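Bottles in a small fridge: upright or lying down?
Asked in Kitchen & Storage, 19th March

marrowfat
We have moved to Brellum, where the flat came with a Volta fridge the height of a toddler and about as cooperative. The door shelf takes milk and nothing taller. I make ginger cordial and keep it in 1000 ml bottles, which will only go in lying on their sides. Two have leaked so far. The salad drawer is now very well preserved. Is there any harm in storing them flat, apart from the obvious one, and would I be better off just taking a shelf out? I'd rather not, as the shelf is where the cheese lives.

pewter_kettle
Take the shelf out. Cheese can live anywhere.

old_colander
Lying down is fine for the drink and hard on the cap. Most screw caps seal well enough when new, but the liner gets tired and syrup creeps into the thread. Once it's sticky the cap feels tight long before it is. Wipe the neck with a hot cloth every time you pour, dry it, then do the cap up. Before you trust a bottle to the fridge, tip it over the sink for a minute and see what happens.

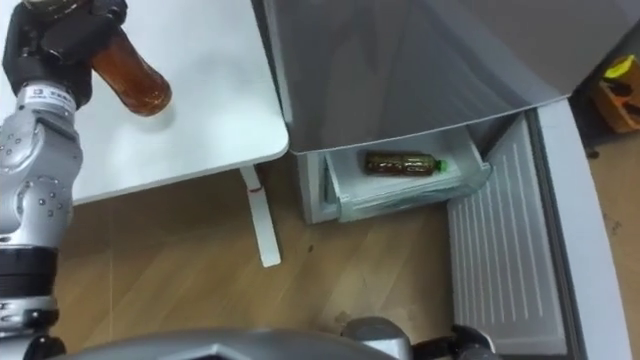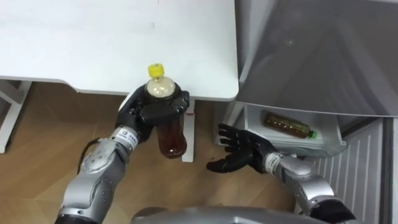 Tilted in the first, upright in the second.

If it drips, change the cap and keep the bottle. I get mine from Geerts, 11 to a bag, for reasons they have never shared. Also leave a gap at the top when you fill. Ginger cordial that hasn't been boiled properly can start to ferment, and then you want it upright, cold and opened gently over something you don't mind mopping.

One more thing: if they must lie flat, put a baking tray underneath with a lip on it. I lost a whole June to a blackcurrant one and the fridge still smells faintly of it.

istent_allotments
Smaller bottles? I went down to half-litre ones and they stand up in the door with room to spare. You do end up with more of them, and I currently own 23, most without lids. My other half has views.

marrowfat
Thanks all. Baking tray is in. The cheese has been told nothing.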